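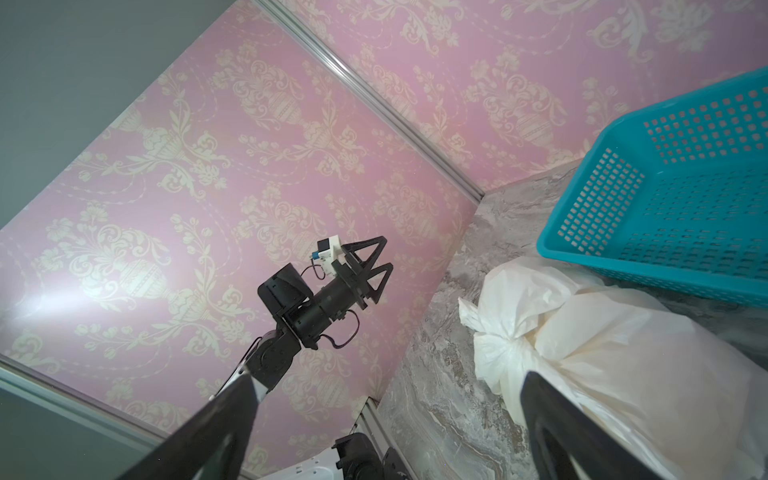

So how long does the Kerel wallpaper works tour take? Plan on 80 minutes, plus the shop (I lost another hour in there!).

Rodrigo Gallardo took our group round in April, and what I loved most was the pattern room — drawer after drawer of old damasks, urns and acanthus leaves everywhere, 1344 designs in all. We got to ink a block ourselves and mine came out smudgy but I'm framing it anyway. Tickets are $5 at the side gate.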